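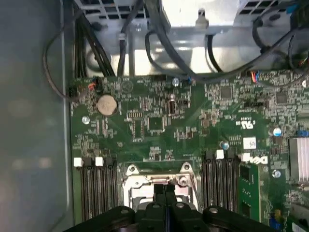
デルのケースの中、ソケットの上で二本の指を寄せたところ

ロボットにCPUの付け外しを教えるコツ、やってみて覚えたことメモ

更新:2026年3月28日

ミタノ工房(Mitano)の作業台から、今回はいつもの工具の手入れや棚の話を離れて、ロボットアームに手作業を教えるときの小ワザをまとめます。前に「ネジ回しを教える編」を書いたら、思っていたよりずっとたくさん質問が来まして。中でも多かったのが「パソコンの中みたいな狭いところはどうするの?」というもの。わかります、狭いですよね、あそこ! 私も最初はケースの角に指をぶつけてばかりでした。

うちの教え方は二通りあります。アームを直接つかんで動かすやり方と、手元の操作器を握って離れたところから動かすやり方。操作器はヤリク(Jarik)のを使っています。どちらで教えても、手首のカメラの映像と関節の動きが一緒に記録されて、あとでそれをお手本として学習に回します。つまり、こちらの手つきがそのまま残るわけで、ためらいも、やり直しも、くしゃみも(本当に一回入りました)ぜんぶ入ります。

始める前の準備

まず、壊れても泣かない基板を用意してください。もう使う予定のない古いデスクトップかサーバーがいちばんです。ソケット側に細かい接点が並んでいるタイプは、CPUを斜めに落とすと接点が曲がります。曲がった接点は拡大鏡とピンセットで直せなくもないけれど、私はあれで一晩つぶしました。

ケースは横に寝かせて、動かないように留めます。滑り止めシート一枚でけっこう違います。クランプを使うなら、アームが通る側には出っ張りを作らないこと。外した側板を机のそばに置いておく人は、録っている間は置き場所を変えないでください。映像に入るものがころころ変わると、あとで見返すときに自分が混乱します。

ケーブルはできるだけ脇に寄せておきます。全部片づけてしまうと本番の環境と違いすぎるので、うちでは「指に引っかかる分だけ寄せる」で落ち着きました。結束バンドで軽くまとめるか、面ファスナーの帯をひと巻き。きつく縛ると、あとで戻すときに自分が恨みます。

電源コードは当然抜いておくこと。アームの電源とパソコンの電源、コンセントが隣どうしだと取り違えるので、私はパソコン側のコードを台の下のかごに放り込んでしまいます。

手首カメラの見え方を先に確かめる

操作器を握る前に、必ずカメラの映像だけを見て、アームをゆっくりソケットの上まで持っていってみてください。横から自分の目で見ているとなんでもない位置なのに、手首のカメラから見ると肝心の場所が自分の指で隠れている、ということがよくあります。私は最初の23本をそれで捨てました。指先とCPUの縁が映っていないお手本は、見返しても何をしているのかわからないんですよ。

直し方は簡単で、手首をほんの少しひねって斜めから入るか、ケースの向きのほうを変えるか。私はケースを回すほうが好きです。腕の姿勢が楽なまま済むので。
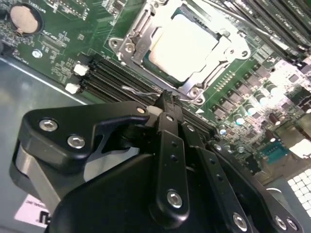 アームを手でつかんで教えるのと、操作器で離れて教えるのと、どちらから始めるのがいいですか?

最初は手でつかむほうをおすすめします。どこで重くなるか、どの姿勢で関節が突っ張るかが自分の腕に伝わってくるので、無理のない通り道を見つけやすいです。道筋が決まったら操作器に切り替えると、自分の手や袖が映像に入らず、きれいなお手本になります。

で、操作器に替えた直後はたいていへたになります。私もそうでした。つかんで動かしていたときの感覚がなくなるので、押しすぎるんですね。慣れるまでは本番の基板を使わず、空き箱の底に消しゴムを置いてつまむ練習をしてください。地味だけど効きます!

動かし方のコツ

近づくときは上からまっすぐ。最後の3ミリだけ速さを落とします。途中までゆっくりやると記録がやたら長くなるし、手も疲れるしで、いいことがありませんでした。遠くはさっさと、近くはそっと。お茶碗を棚に戻すときの手つきと同じだと思ってもらえれば。

つまむ前に、ひと呼吸だけ止まる。これは工房に手伝いに来てくれているイフィゲニア・ツァキリスさん(Ifigeneia Tsakiris)に教わりました。彼女の録ったものは、つまむ直前に必ず小さな「間」があるんです。見返すときにも切れ目がはっきりして助かるし、指の位置がずれていたらその間に直せます。ただし長く止まりすぎるのは禁物で、動かない記録ばかり集めると、学習したロボットもそこで考え込んだように固まります。うちのはしばらくソケットの上で瞑想していました。

CPUは左右の縁を持ちます。上の金属面をなでるように押して動かすと滑って、どこへ行くかわかりません。持ち上げるときは真上へ。片方の縁だけ先に浮かせると傾いて、そのまま指から抜けることがあります。入れるときは向きの印を先に合わせてから降ろし、降ろしたら指を開いて、まっすぐ上に抜く。押し込まないでくださいね。はまる位置なら自重で落ち着きます。

レバーや押さえ金具の開け閉めは、別の作業として録っています。全部ひと続きに録ろうとすると、最後のレバーで失敗したときに最初からやり直しになって、がっくりくるんですよ。作業を短く切っておけば、捨てるのもその分だけで済みます。

古いグリスの話もここで。乾いたグリスが残っていると指先に移って、次につまむときに滑ります。録る合間に、アルコールをふくませた布で指先を拭いてください。CPUのほうは、きれいなものと汚れたままのもの、両方で録っておくと後で楽でした。現場で開ける古い機械がぴかぴかなことなんて、まずないので。

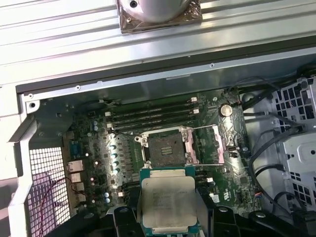
失敗した回の記録は、全部消したほうがいいですか?

消さずに、別のフォルダーに分けておくのがおすすめです。落とした回やぶつけた回はお手本としては使いませんが、どこで失敗しやすいかを調べるときに役立ちます。いったんずれてから自力で立て直してうまくいった回は、立ち直り方の見本になるので、お手本のほうに残してかまいません。

フォルダーの名前は凝らないほうがいいです。うちは「よし」「だめ」「まよう」。「まよう」がふくらんできたら、お茶を入れてまとめて見返します。ダストホープ(Dusthorpe)の作業場でも似た分け方をしているそうですが、あちらは「まよう」を作らず、その場で決めてしまうとのこと。強い……。私には無理でした。

疲れと明かりの話

一度に録るのは29本まで、と決めています。前はもっと続けて録っていたんですが、後ろのほうほど手つきが雑で、見返すと自分でもわかるくらい早く終わらせたがっている。そういう気持ちもちゃんと写ってしまうんですよね。29本録ったら操作器を置いて、肩を回して、別のことをします(私はだいたい床を掃いています)。

明かりは、まぶしすぎるのも困りものです。ソケットまわりの金具もCPUの上面もよく光るので、真上から強い明かりを当てると、縁がどこなのか映像で見分けにくくなります。スタンドの傘にトレーシングペーパーを一枚、テープで貼ってみてください。電球が熱くなるタイプの人は紙はやめて、明かりを遠ざけるだけにしておいてくださいね。

それから、明かりをいつも同じにしないこと。ここは私の失敗談です。九月に録った分は全部、同じスタンドを同じ位置に置いて録りました。きれいに揃っていて大満足だったのに、窓のカーテンを開けた途端、ロボットがさっぱりCPUをつまめなくなって。それからは朝の光、夕方、スタンドだけ、と混ぜて録っています。ケースの置き場所もそのつど少しずらします。ただ、一本録っている最中には動かさないこと。

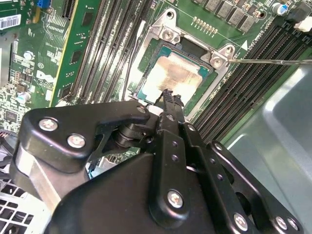
グリスが残ったCPUの縁に指先を当てたところ。右側には細い金属の棒

道具を一緒に使うとき

片方で押さえて、もう片方で道具を使うような場面は、どうしても欲張りたくなります。でも最初は、道具の先を目当てのネジのそばへ持っていくところまでを録れば十分です。回すところは、それができるようになってから。ロマニウク(Romaniuk)の軸の長いドライバーを使っていますが、柄が太いと狭いケースの中で手首が先につかえるので、柄の細いものを選んでください。先が磁石になっているものは便利な反面、ネジがくっついたまま離れずに困ることもあります。離し方まで含めて練習を。

指先どうし、指先と道具がぶつかりそうなときは、操作器を離すより先に、来た道をそのまま戻るクセをつけてください。うちの設定だと、手を離したときアームはその場で止まります。狭いところで止まったまま慌てて別の方向へ動かすと、たいていメモリーの留め具あたりを引っかけます。私はあれを折ったことがあり、交換部品はありませんでした。

こまごました追記

操作器の握りがすべる人は、テニスラケット用のグリップテープを巻くといいです。汗をかく季節は特に。

録り始めの位置は、毎回きっちり同じにしなくて大丈夫です。少しばらけていたほうが、あとで置き場所が変わったときにも強いようです。ただ、ケースの縁より低いところから始めるのだけはやめましょう。出だしでこつんと当たります。

声を出しながらやるのも、私には合っていました。「近づく、止まる、つまむ、上げる」と小声で言うだけで手順が揃います。録音はしていないので安心して独り言をどうぞ。

ノートには、その日に使った基板、明かり、録った人の名前を書いておきます。手つきは人によって本当に違って、ツァキリスさんのは静か、私のはせっかち。混ぜて使うなら、誰の分かわかるようにしておくと、調子が悪いときに片方だけ外して試せます。

今のところ手元の「よし」は445本になりました。次はメモリーの抜き差しをやるつもりで、留め具の丈夫そうな古い基板を探しているところです。録れたらまたここに書き足しますね。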